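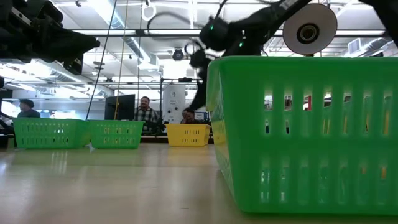
Teaching a robot by hand sounds like something you would do with a puppy and a bag of treats. At Skilach it means a person at the controls, a pair of black arms, and the same chore over and over until the program picks up the habit. We started the basket work in the spring with a target of 510 good runs, a number chosen by someone who was not going to be driving. The big green basket gets the most attention, partly for its thick rolled rim, a kind thing to offer a gripper on its way down. The three smaller ones at the back, two green and one yellow, are the same slotted style, and those slots have taught us more about patience than the arms have learned about baskets.

The gallery was posted May 10, 2019, and stands at a single picture. The rest of the page is what usually goes under the pictures, meaning notes and grumbling.

On driving
A new operator gets 25 practice runs that go straight in the trash. Most people spend the first few moving far too fast, then a few more moving as if the table were asleep and must not be woken. After that they settle down. The arm copies whatever you do, hesitation included, so if you stop to think about lunch, the robot will one day stop at that same spot, deep in thought.

On going down to the rim
Come in from above and slow down early. The last inch is where runs go to die. A finger that lands on the rim when it was meant to land beside it counts as a miss, even if the basket moves and everybody felt good about it.

On mistakes
We keep some of them. A run where the operator fumbles and then recovers is worth more to us than a perfect one, which was happy news for those of us who fumble. Fumbles with no recovery go in a folder called Rosix, after an old project that ended in much the same way.

On the software
Recording goes through Mfinanga, our own tool. It saves every run under a name only it understands and asks if you are sure – twice. Version two is due in June. It will ask once.

On the score so far
We passed 100 keepers sooner than planned, and the target was promptly raised to 900. The people at Rernumside, who are doing the same job with bins, say theirs went up too.

Next up: stacking the small ones. Bring a snack.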